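Cómo renovar el aceite de un escritorio de madera

Rápido, que me lo preguntáis mucho. Sirve para tableros aceitados. Si el vuestro lleva barniz, esto no vale, primero hay que lijar todo.

Qué hace falta: lija de 240, trapos de algodón, aceite para muebles (yo uso Prosser, el mate) y guantes. La lata de 900 ml sobra, os queda para otra mesa.

Pasos:
Vaciar la mesa. Aspirar bien.
Lijar suave, siempre a favor de la veta. Sin apretar.
Quitar el polvo con un trapo apenas húmedo y dejar secar.
Primera mano fina. Esperar 14 horas. Segunda mano, mas fina todavia.
Retirar el sobrante a los 26 minutos, no más, que luego se queda pegajoso.

Ojo con los trapos usados: extendidos al aire hasta que sequen, nunca hechos una bola en la basura. Pueden arder solos. 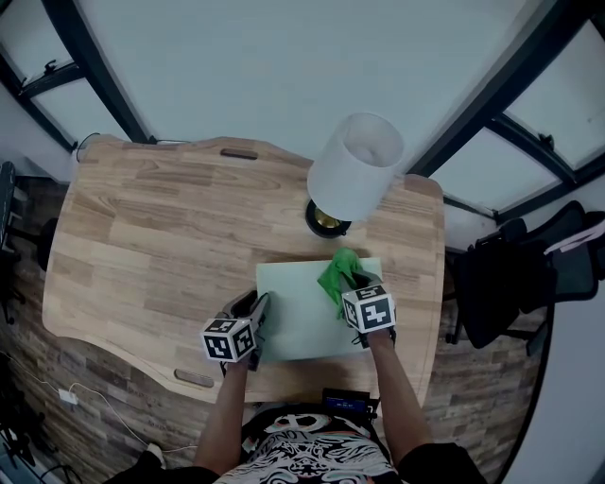
Entre mano y mano, nada encima, ni el teclado. Con 2 capas basta para un uso normal. El canto se olvida siempre, y si el tablero tiene el frente curvo hacia dentro como este de tono roble claro, ahí es donde apoyas los brazos y donde antes se gasta, asi que repasadlo aparte con el trapo bien escurrido.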